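Call for participants: reviewers for the Jillton guide to good practice in kitchen robotics

Location: remote, with two optional visits to our lab in Turon
Time needed: four to six hours a week, January through the end of spring
Pay: hourly, same rate for every reviewer
Apply by: Oct 1, 2024

We are putting together a shared set of rules for robots that work with food and kitchen gear, and we want more people to argue with us about it. If you have cooked for a living, inspected kitchens, written a safety manual, tested software or looked after a robot arm, please read on. You don't need all of those. One is plenty, and we would love to hear from people who have never applied for anything like this before.

The guide is called Itunier. It began as a checklist taped to a cabinet and has grown into a draft of 93 rules, some of them one line long and some of them much too long (we know, and we'd be glad of your red pen). It covers how a task gets described before anyone runs it, how close an arm may come to fixed things like a faucet, what counts as a finished task, what must be written down after a failure, and when a person has to sign off before the same task is tried on a real counter.

All of the review work in this round is done in simulation. You'll get short runs of kitchen tasks, the task sheet that goes with each one, and the part of the draft that applies. Your job is to say whether the run kept to the rules, whether the rules made sense for that run, and what you would change. We have 2,566 runs in the pool for this round and no one person will see more than a small slice of them. A good many are sink tasks, and those have started more friendly disagreement than anything else in the draft.
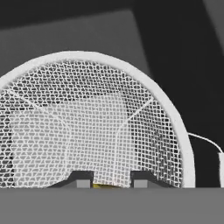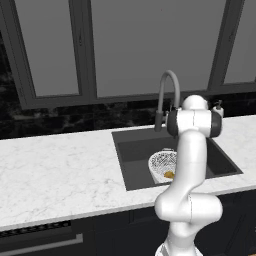
Simulated kitchen, white mesh basket, one task sheet.

Section 2 is where we need the most help. It deals with what we call shared views: a reviewer should have at least one wide view and one close view of a task before marking it, and should say which of them the mark is based on. Sounds simple! But people who review a lot of runs tend to lean on one view and stop checking the other, and the draft doesn't yet say what to do when the two views leave you with different answers. Should the run be marked as unclear? Sent to a second reviewer? Left out of the results? We have had lively calls about all three and would welcome fresh opinions.

Other open points you may end up working on:

Contact with containers. When is it fine for an arm to touch a strainer, bowl or pan that it wasn't asked to move?
Naming things. Task sheets say "basket", "strainer" and "colander" for the same item, sometimes on one page.
Stopping. How soon should a run be ended once it has clearly gone wrong, and who decides that?
Carrying over. Which marks from a simulated run may be quoted when the task is tried on real hardware, and with what wording?

What a normal week looks like

You pick a batch, usually 62 runs, and mark them in your browser at whatever hours suit you. There is a comment box next to every rule, and we read every comment. Once a week there's a one-hour call where reviewers bring the runs they couldn't settle. Cameras on or off, as you like. The calls are recorded as written notes only, and you can ask for your name to be left out of them.

What we ask for

Clear written English, a computer that can play video without stuttering, and a willingness to say "I can't tell from this" when you can't. That last one matters a lot to us. A mark of "can't tell" is worth as much as a pass or a fail, and you are paid the same for it.

You don't need to write code. If you do, and you'd like to help with the small tool that matches task sheets to rules, mention it in your note and we'll put you in touch with the Navarrete group, who look after that side.

Everyone starts with a paid practice batch, plus a call to go over it. If you find after the practice batch that this isn't for you, you keep the pay and we part as friends.

How to apply

Send us a page or less - plain text is fine - telling us what you've worked on and one rule from any job, kitchen, shop or lab that you thought was badly written, with your own version of it. Please don't send a formal cover letter. We read applications as they come in and reply to all of them, and reviewers who join this round will be listed in the published guide unless they ask us not to.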